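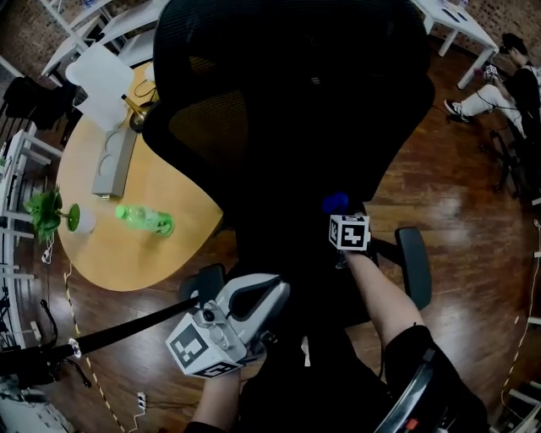
¿Se puede reclamar la garantía de una silla de oficina si ya no tengo la factura?

Compré la silla en mayo, en una tienda que se llamaba Nieminen y que ha cerrado. El pistón ha empezado a bajar solo: me siento, y al rato estoy más bajo que la mesa. Es una silla negra con respaldo de malla alto y reposabrazos acolchados, del estilo de la que se ve en la foto, marca Grundham. La malla está perfecta y los reposabrazos también, solo falla la altura.

He buscado la factura en casa y en el correo y no aparece. Pagué con tarjeta y en el extracto del banco sale el cargo con el nombre de la tienda y el importe. En la parte de abajo del asiento hay una pegatina con un número de serie. He escrito dos veces al formulario de la web de Grundham y me contesta un mensaje automático pidiendo que adjunte la factura, sin más opciones.

Mis dudas son si el extracto sirve como prueba de compra, a quién tengo que reclamar ahora que la tienda ya no existe y si pierdo la garantía en caso de cambiar yo el pistón. Vivo en España y la compra la hice como particular.

Ville Koskela
19 de julio de 2022

Sirkka Salminen

El extracto sirve. La ley no te exige la factura, lo que tienes que poder acreditar es que compraste el producto y cuándo. Un extracto con fecha, importe y nombre del comercio es una prueba razonable, y mejor todavía si la acompañas del correo de confirmación del pedido o del albarán de entrega. Mira también en la carpeta de correo no deseado y busca por el importe exacto en lugar de por el nombre de la tienda. Yo encontré así una factura que daba por perdida, porque venía de una dirección de la pasarela de pago.

Sobre a quién reclamar: lo normal es ir primero contra el vendedor. Cuando eso es imposible o supone una carga excesiva, puedes dirigirte directamente al productor, y una tienda cerrada encaja bastante bien en ese caso. En compras hechas desde enero de 2022 el plazo de garantía legal es de tres años, así que vas sobrado de tiempo. Aun así conviene comunicar el fallo cuanto antes y por escrito.

Yo haría lo siguiente:

Haz fotos de la pegatina con el número de serie y del pistón. Graba también un vídeo corto en el que se vea cómo baja el asiento, que para este tipo de avería explica más que una foto.

Descarga el extracto en PDF desde la web del banco. Puedes tapar el resto de movimientos y dejar visible tu nombre, la fecha y el cargo.

Envía la reclamación por un medio que deje constancia, por ejemplo un burofax o una carta certificada con acuse de recibo a la dirección que figure en el aviso legal. Pide de forma expresa la reparación o la sustitución y guarda copia de todo.
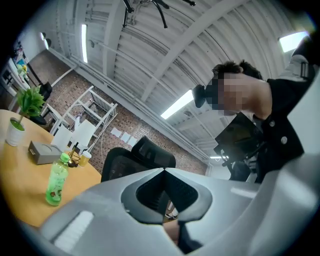
Si no contestan, presenta una hoja de reclamaciones o acude a la oficina de consumo de tu ayuntamiento. Es gratis y no necesitas abogado.

Lo del pistón: no lo cambies mientras la reclamación esté abierta. Si lo sustituyes por tu cuenta pueden decir que el fallo viene de la manipulación, y además te quedas sin la pieza original para enseñarla.

Esko Aaltonen

Un pistón universal cuesta poco, yo pagué 33 euros por el mío en Listix y sigue bien. Lo difícil es sacar el viejo, que va a presión. Hace falta una llave grande y paciencia. Para mí no compensa andar con cartas.

Moushumi Fakir

De acuerdo con Sirkka, añado una cosa. A veces, cuando cierra una tienda, otra empresa se queda con el negocio y con las obligaciones pendientes. Consulta en el Registro Mercantil si la sociedad está disuelta, en liquidación o absorbida. Si está en concurso, habrá un administrador concursal y es a él a quien se comunica.

Y revisa las condiciones de tu tarjeta. Algunas incluyen un seguro de compra, aunque muchos cubren solo robo o rotura accidental y los plazos para avisar suelen ser cortos.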